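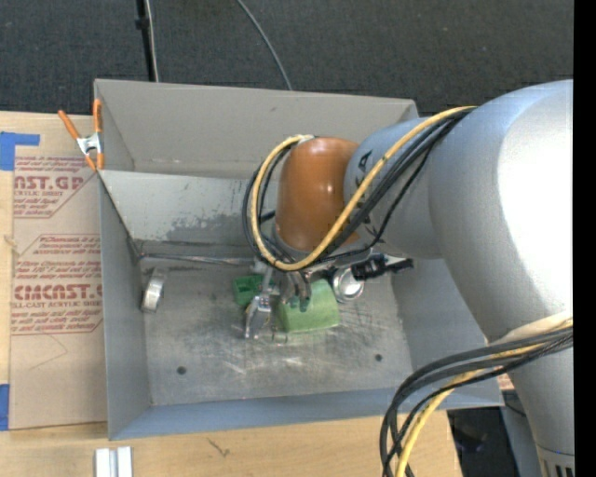 Gripper Test Technician, Zelunell -- Galtthorpe site
Seven-month contract, full time, start negotiable

We want somebody who doesn't believe gripper brochures.

Every supplier who visits us has a video of their hand picking up everything on the first go. Then we put the same hand over a grey bin of mixed parts, with a can beside a block and something thin lying against the back wall, and the percentages go wandering. Our job is to write down where they go.

The contract covers a comparison of 6 grippers on one arm, each doing 4,000 picks from the same bin. Two are from Granström, one is from Galtomach, and the rest will be named once the paperwork is signed. No supplier pays for the work or sees results before they're final. If all six turn out mediocre, the report will say so.

What you'd be doing:
- mounting, cabling and recalibrating each gripper between runs
- resetting the bin to a set layout, by hand, many times a day
- logging every failed pick with a cause, or "unknown" if you don't know
- arguing with Attila Kiss about what counts as a failed pick

You'll need a trade certificate, diploma or degree in something mechanical or electrical, and enough Python to read a log file and fix a script. Experience with industrial arms is useful. Experience with one that has misbehaved is more useful. You should be able to lift 7 kg and put up with repetition.

We don't much care about machine learning credentials. A learned controller will be tried against a plain scripted one in November, and frankly we haven't picked a favourite.

Hours are 40 a week, no weekends. Pay is on the technical officer scale, plus super.

Send a résumé and one page on a test result you didn't trust, and what you did about it, to Jhair Inga at the Galtthorpe office. Please skip the cover letter. Applications close 18 January 2024.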